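Chapter 3
From Pixels to a Plan: The Perception Layer

Before you read
You should have finished the exercises of Chapter 2 and have the message bus running on your own computer. No robot is needed for this chapter. All examples can be done with the recorded data in the folder "trindar_bench".

3.1 What this chapter is for

In the last chapter we moved an arm from one joint position to another, and we were satisfied when it arrived. The program did not know what was on the table. If a tool had been moved by a hand's width, the arm would have gone to the old place and closed its fingers on air.

Now we give the program some knowledge of the table. The part of the software which does this is called the perception layer. It takes pictures and joint readings, and it gives back a list of things with their positions. The planner in Chapter 4 will read this list and nothing else. It never sees a picture. This separation may look too strict at first, but it saves many evenings of searching for errors, as my colleague Nhyira Aryee and I learned when we wrote the first version of Trindar without it.

A perception layer has to answer two questions. Which things are present? Where is each of them, in the coordinates of the arm which must reach it? Students usually spend their effort on the first question. In our course the second one causes more broken exercises.

3.2 Two kinds of view

A camera at the wrist travels with the gripper. It is close to the work and shows small detail, but its position in the world changes with every movement of the joints. A fixed camera stays in one place and covers the whole working area, and for this it pays with less detail. Most benches use both, and so does ours.
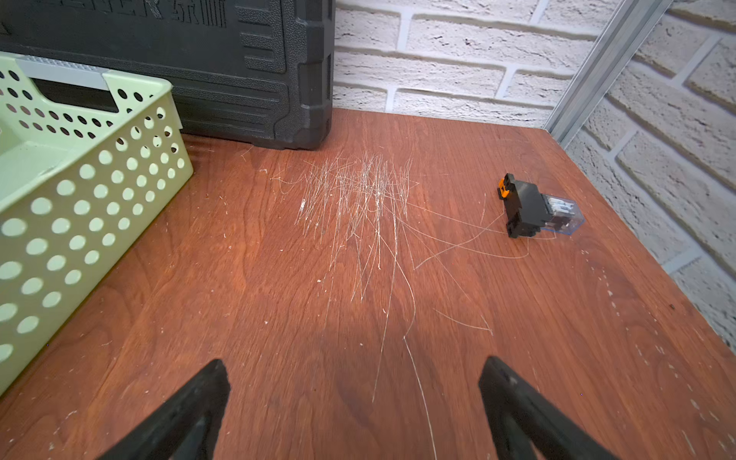

Figure 3.1. Wrist view of the bench, with a relay in its socket on the table. Both gripper fingers enter from below.

Consider what a simple edge detector will do with Figure 3.1. It looks for places where brightness changes quickly. The border of the relay is such a place, but so is every pale line on the wood, and the lines are many. Junpei Hoshino ran our standard detector on a wrist picture of this type and received 571 edge segments. After he removed the short ones and those without a closed outline, 21 were left. The relay was among them, together with holes of the basket and several joints in the brick wall.

The fingers give another lesson. They are always visible to this camera, and they are dark and sharp, so a detector finds them with great confidence. For this reason Trindar applies a mask before detection. The mask is a stored picture in which the fingers are black and all the rest is white. It must depend on the opening of the gripper, because open fingers cover other pixels than closed ones. In Exercise 3.2 you will make such a mask for several openings and interpolate between them.

A transparent housing is also difficult. We see the metal parts inside it, and the detector may report these parts as separate objects. We will come back to this in Section 3.6, where we join small regions into larger ones.

3.3 Frames and who owns them

Every position belongs to a frame. A frame is an origin with three axes, and a position without the name of its frame has no meaning. In Trindar the name is part of the data type, so the compiler refuses to add a position in the wrist frame to a position in the table frame. Cirilo Sandoval proposed this rule for the Nordin library, and we have copied it gladly. 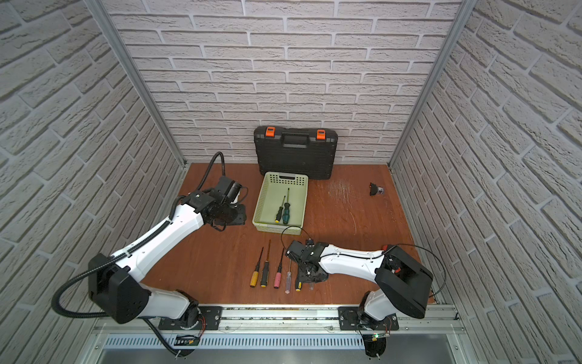 The table frame is the one we use for planning. Its origin is a corner of the board, and the planner changes every target from this frame to the base frame of the arm which will do the task. With two arms there are two base frames, and a position that is correct for one is wrong for the other. Both arms here are bolted to the same rail, so the change between their bases is a constant and needs to be measured only once. The screwdrivers lie close together in a row, which makes the demand on this measurement quite high: an error of a few centimetres is enough to send the gripper to the neighbour of the tool you wanted. The two in the basket are harder again, as the fingers must also stay clear of its walls.

Aoi Murakami suggests a good habit. Before you trust a new calibration, ask each arm to touch the same mark on the board, slowly, one after the other. If the two answers in the table frame differ by up to 2 mm, continue. If they differ by more, repeat the calibration — do not correct the number by hand.

3.4 The object list

We can now say exactly what the perception layer must deliver. Each entry in the object list has five fields:

label: the class of the thing, for example "screwdriver"
pose: position and direction, in the table frame
size: length, width and height of the surrounding box
score: a value between 0 and 1
stamp: the time when the picture was taken

Please notice the last field. It holds the time of the picture and has nothing to do with the time when the detector finished its work. On a slow computer the difference can be large, and if the arm has moved in between, the wrist camera pose must be looked up for the older time. We will write this lookup first, in Section 3.5, before we touch any detector.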